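Fresh fingers and a quicker clean-up for the Winomlow sorting arm

24 August 2026

The little sorting arm at the Winomlow workshop is back at its table after the most thorough service it has had since it was put in last December, and we're delighted with how it is running!

Regular readers will know the arm as Katik. It spends its days handling soft things: towels, cloths, fabric bags, all the floppy stuff that gives machines such a hard time. After 1686 logged picks its grip had started to drift. Thin cloth was slipping on the way up, and thicker pieces were being held a touch off centre, so they swung as the arm turned.

The first job was to find out where the slack was coming from. Both fingers came off, and the mounting screws on the left one were found to have worked themselves loose — not by much, but enough to let the finger rock when it closed. The screws were cleaned, given a dab of thread lock and tightened to the same setting on both sides. Then the slide behind the fingers was wiped out (a surprising amount of lint lives in there) and lightly greased.
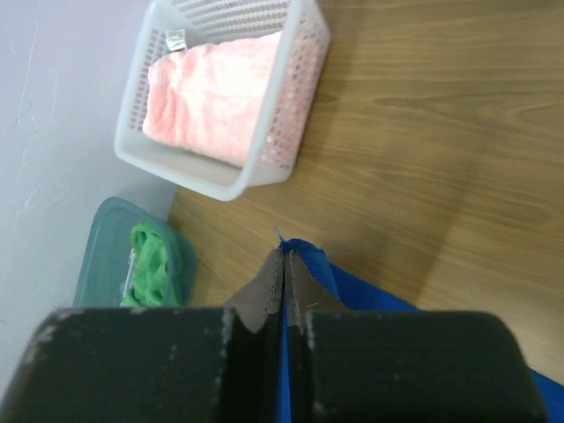 Setting the closing gap came next, and it is a fiddly business. Too wide and a single layer of cloth drops straight out. Too tight and the motor strains against itself and warms up for nothing. The team closed the fingers on a strip of thin card, backed them off a little at a time, and saved the new zero once the card could just be pulled free by hand. The old value is written on the inside of the cabinet door, in case anybody wants to go back to it.

The wrist camera had its turn as well. Its lens was cleaned with a dry cloth and its bracket checked for play, and the position check was run again from nine different arm poses. Two of them came out poorly the first time round. A cable tie was tugging on the camera lead whenever the wrist turned fully to the left, so the lead now has a longer loop and a soft clip from Plandmont, and all nine poses pass.

Then the good bit, a proper trial run! Katik was given 100 picks with mixed fabrics, and almost 13 minutes went by before it needed any help at all. Seams and folded edges are still its favourite places to grab, as they stand up nicely between the fingers. Flat cloth lying tight against the table remains the hard one, and there's a new approach angle for that waiting to be tried.

A few changes to the daily routine come out of all this. Whoever starts the machine should wipe the finger faces before the first pick and blow the lint out of the slide at the end of the day. Please don't use spray cleaner near the camera. The screws get a check once a week, with the small torque driver that lives in the top drawer, and the result goes in the blue logbook.

A spare pair of fingers is on order from Greco and will be kept on the shelf by the cabinet. The next full service is pencilled in for December.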